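Search this site Enter keywords Go

Ullen opens orders for hand-held gripper units and publishes planning guide for household data programs

Ullen today opened orders for its hand-held gripper units and released a planning guide for teams budgeting equipment for household manipulation work. The guide covers unit quantities, spare parts, storage, operator time and replacement intervals. It is written for purchasing staff and lab managers who have to submit an equipment request before the first collection site is confirmed.

Units are sold in pairs, one for each hand. The standard order is 3 pairs, which covers two operators working in parallel and one pair held in reserve. Single replacement units can be ordered at any time after the first purchase. Each pair ships with mounting hardware, a calibration target and a carrying case.

The guide recommends that buyers budget by recorded hour and not by unit. A pair that sits in a case while a site is being arranged costs the same as one in daily use, and in Ullen's own planning the largest error came from overestimating how many sites could be opened in a month. Buyers are advised to fix the number of sites first, then the number of operators, and to order hardware last.

Finger pads are treated as a consumable. The guide sets a replacement interval of 50 recorded hours for programs that handle film packaging, cartons and textiles, and asks buyers to include pads in the first purchase order. Pivot hardware is inspected at the same interval and replaced only on wear. Pads and pivots can be changed on site with the supplied driver.

Site selection has a direct effect on cost. Furnished bedrooms and living areas require little preparation and produce a wide range of small tasks: picking up packets, sorting bottles and boxes, putting litter in a bin, clearing a bed. Staged rooms allow tighter control over the object list but add rental, props and reset time between recordings.

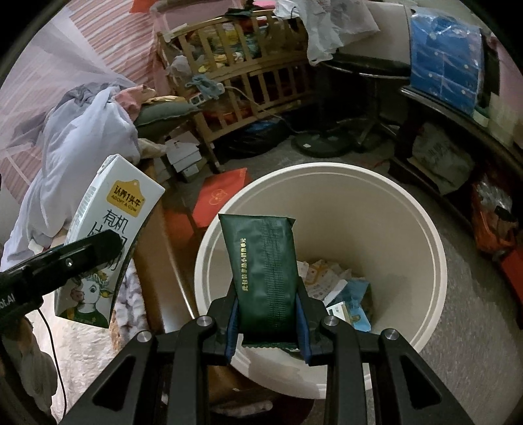
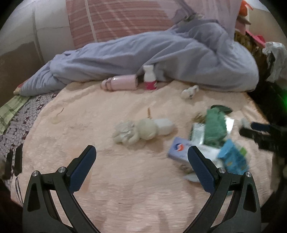

Ilaria Monti would put storage ahead of hardware. Budget requests tend to list grippers and spares in detail and leave data handling to a single line, she said, and the shortfall appears once several operators are recording in the same week. "Price the disks and the review hours before you price the second pair," she said. She added that a request with a separate line for review is easier to defend when the program is extended.

The guide includes a worksheet for this purpose. A planning case of 4000 recordings is worked through from first order to final delivery, with separate lines for operator time, transfer, review, labeling and rejected material. Buyers can substitute their own local rates. Rejected recordings are carried as a cost and are not deducted from operator hours.

Two service options are available. Under the Drurier plan, Ullen supplies pads, pivots and calibration checks on a fixed schedule for the length of the program. Under the McKinnon plan, the buyer holds spares on site and pays for service per visit. The Drurier plan is intended for programs running at several sites. The McKinnon plan suits a single site with a technician available.

Standard lead time is 8 weeks from receipt of a purchase order. Orders placed before the end of November will be scheduled for the first production run. Units are assembled and calibrated in Grarnitberg, and buyers may arrange acceptance testing there before shipment. Units that fail acceptance are replaced from the same run. Transport cases and calibration targets are also available as separate line items.

The planning guide and worksheet are available on request from the Ullen sales office. Quotations are valid for one budget quarter and list hardware, consumables and service separately.

Contact Ullen Press Office | Copyright Ullen. All rights reserved. | Back to top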